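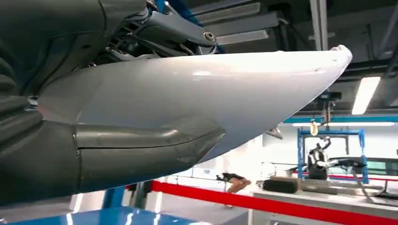
Written by Meenakshi Bajpai
Workshops and Workplaces, last revised in March

Barrier strap

A barrier strap, also called a belt barrier or simply a strap, is a length of webbing drawn between posts to mark off part of a room. It is one of the humblest fittings in a large industrial hall, and one of the most useful, as anyone who has tried to keep visitors away from a busy workbench will gladly tell you.

Straps come in many colors. Red is a great favorite in workshops, where it shows up well against gray machinery and pale counters, though yellow and black stripes are common too. The webbing is usually woven polyester, and in the better kinds it winds back into the head of the post on a spring (do let it in gently, or the clip will rap your knuckles!).

Height and spacing

Most straps hang at about waist height. The Pliltine pattern, long a standby in training halls, sets the strap 90 centimeters above the floor, while the older Sosa posts hold it at 85. Posts can stand some 3 meters apart before the webbing starts to sag in the middle, and a sagging strap is soon stepped over.

Use in the hall

A strap is a polite sort of fence. It tells people where to stop, and it can be unclipped in a moment when a cart or a long crate has to come through, but it will not hold back anyone who stumbles and it is no substitute for a proper guard. Halls with gantries and overhead rails often run the strap well outside the area the equipment can reach, leaving a walkway beside the counters.

See also: Bakeck clip; Kovodholm post; Floor marking; Overhead rail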